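Filed under: Automation / Product Reviews / Small Arms

Three weeks in with the Dinelar tabletop kit now, so I'm putting my notes in one thread. We bought one for the Darngate workshop with our own money. Dorottya Mészáros did the install and I did most of the task setup. Where we disagreed I'll say so.

What you get: one arm, a two-finger gripper, an overhead mount, a power supply and a license for the teaching software. The base kit is $2,000. The extended support plan adds $1,000 a year. We took the base kit only.

Setup took Dorottya one afternoon. The clamp is solid and the cables are long enough to run behind the table. The printed guide is for an older controller, so skip it and use the PDF. The PDF is correct but the pages on calibration are out of order.

Calibration first, everything else second. We skipped it after moving the table a few inches and lost a morning to grasps that landed short. The software will let you run on an old calibration without a warning. I wrote to Dinelar about that and got a reply the same day saying a warning is planned for October.

Teaching a task works like this. You guide the arm through the motion, save it, reset the objects, and do it again from a different starting layout. The software suggests 20 demonstrations per task. For plain pick and place that was enough for us. For anything involving a turn of the wrist it was not.

The gripper pads are the weak part. They come smooth, and small hard objects slide out at the corners. We swapped ours for the softer pads from Ankrah, which fit the same screws. Dorottya thinks the stock pads are fine if you lower the closing speed. I tried that and still prefer the soft ones.

Lighting matters more than the manual lets on. We had a window on one side and results changed between morning and afternoon. A plain curtain behind the table helped a lot. So did getting rid of the glossy mat that ships with the kit - it throws reflections straight up at the overhead mount.

Now the part people asked me about, the board game task pack. It's a paid add-on from Brostby and it loads right into the Dinelar software. The idea is short table games as practice for small-object handling: pick up the die, release it, move a piece along a numbered track.

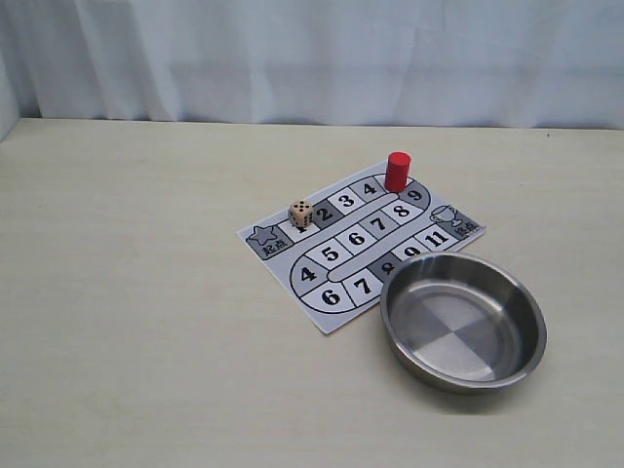 The piece is easy to teach. It's a red cylinder, it stands upright, and the arm can come at it from any side. Placing it inside one square is harder, mainly on the curved parts of the track where the squares change shape. I'd save the curves for last and teach the straight runs first.

The die is harder. It's small and the gripper has to come down square to the faces or it tips. Letting go over the steel bowl works better for us than letting go over the table, since a die on a bare table can end up out of reach. Keep the drop low. From any height it bounces.

One complaint about the pack: the start and goal squares are labeled in Japanese on the sheet, and the English notes don't translate them. You can work it out from the star at one end and the cup or trophy at the other. I'd still like a line about it in the notes.

Also tape the sheet if you plan to run for a long stretch. It's thin, and a low gripper pass can drag it.

Would I buy the kit again? Yes, for a workshop or a classroom. For a production line, no, and Dinelar doesn't sell it as that. The task pack I'd buy only if you want fine placement practice. If you're sorting parts into bins you won't need it.

Next up is a longer run with the wrist-turn tasks. Dorottya wants to try 3 camera heights before we add more demonstrations. I'll add the results to this thread.

- Kojo Alhassan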